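The Workbench: tips for people who own a table and can no longer see it

Clearing a work table

Every table in my house is a shelf that hasn't been told yet. Put down one envelope and by supper it has company: a tape measure, a mug, the good scissors, the bad scissors. I used to tidy the pile into a neater pile and call it cleaning. Then I bought a Pelkonen desk with a pale wood top I rather liked, and decided I'd like to look at it now and then.

Start by taking everything off. Not most of it. The lamp, the pencil cup and the coaster you swear is holding the place together all go on the floor, where they'll annoy you into finishing. Wipe with a barely damp cloth, along the grain, and follow with a dry one. Skip the spray polish, unless you enjoy papers that slide.
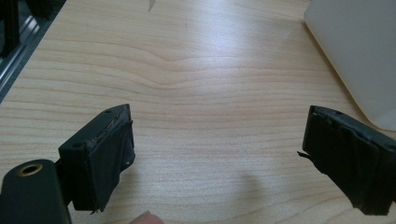
Revathi Varghese: I did the floor method and it works, but do the drawers first! I cleared the top in 20 minutes and then had nowhere to put any of it back, so it lived on the rug until December. Also, a dry cloth picks up glare streaks better than anything in a bottle.

Fair point about the drawers, and I've moved them up my own list. My rug has been through the same thing.

One tub, not six

When you do put things back, use one tub. A shallow plastic one is best. Deep bins are where batteries go to be forgotten, and anything with a lid becomes furniture. Low sides let you see what you've got and get a hand in from the side without knocking over the neighbors.

Small cartons should go in with the printed side up. Mine used to stand on end like books, very handsome, and I opened every one of them each time I wanted picture hooks. If a box is so old that the label has worn off, write on it. If you can't say what's in it even after looking, you have your answer about keeping it.

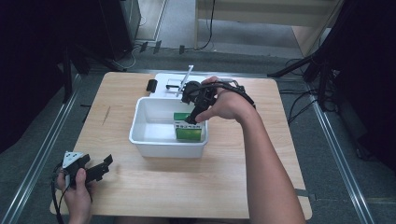

Tip Sheet No. 78

Long thin things are a separate problem. Rods, rulers, skewers and the one knitting needle will tip any shallow tub you stand them in. Lay them flat on a tray or a board at the back of the table, where they can't roll off and you won't lean on them. A Nurkico drawer liner cut to size under the tub keeps it from skating around, if yours skates.

The bare patch

Pick a part of the table that stays empty. It should be wide enough for both elbows and an open magazine, and it should be at the front, where you'd sit. I marked mine with masking tape for 8 days and felt ridiculous for all of them, but I stopped parking the mail there.
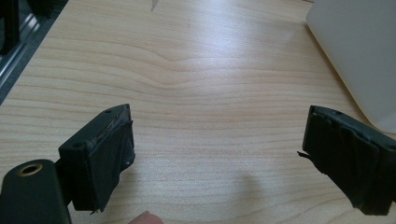
The rest of the household will need longer. Mine still treats any clear stretch of wood as an invitation, and I've found a bike pump on it twice. Move the thing to the owner's pillow and say nothing.

As for marks in the wood, try the dry cloth first, then the damp one, then leave it alone overnight before you reach for anything stronger. I once went after a faint ring with a scouring pad and now have a large dull patch with a faint ring in it. A runner covers it nicely.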